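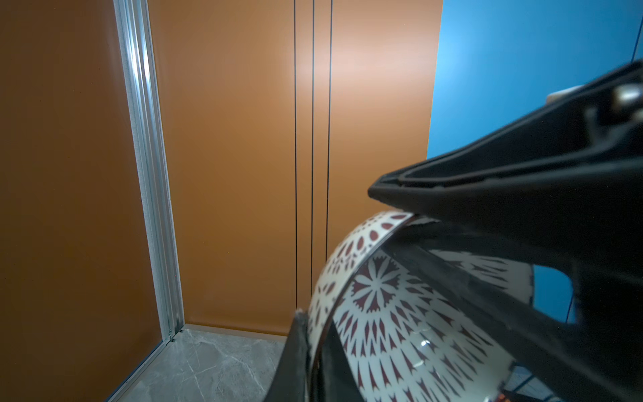 In our workshop at Govham we have a rule that every new person reads twice, because the first time it sounds too strict. The rule says: a gripper that handles dishes must be set for the weakest dish on the list, and the list must be written down before the program is. I want to defend this rule, also against some of my own colleagues.

The usual practice is the opposite. One takes a strong bowl, finds a force that holds it well, and then lowers the number when something cracks. With this method the standard is written by broken ceramic. It is also written by the person who was on shift, and the next shift does not know why the number is 20 and was 90 in May.

A glazed bowl is a difficult thing to hold. It is curved, it is smooth, and the painted pattern tells you nothing about the thickness of the wall. It also shines, and a wrist camera at close distance may see a bright spot where it should see an edge. For this reason I think good practice must speak of light and of camera position in the same paragraph where it speaks of force. Our handbook, which we call Primum, has them in separate chapters. I have asked to change it and I will ask again.

My colleagues at Pollock say that such rules make the work slow. It is true. In the Pullia project we needed seven more days to write the list, and in these days the arm did not move. But afterwards we could answer each question from the customer with a page number.

I do not ask for a thick standard. Two pages are enough, if they contain the weakest object, the highest permitted force, the lighting, and the name of the person who may change these values. The last point is the one most often left empty, and I would refuse to sign a document without it.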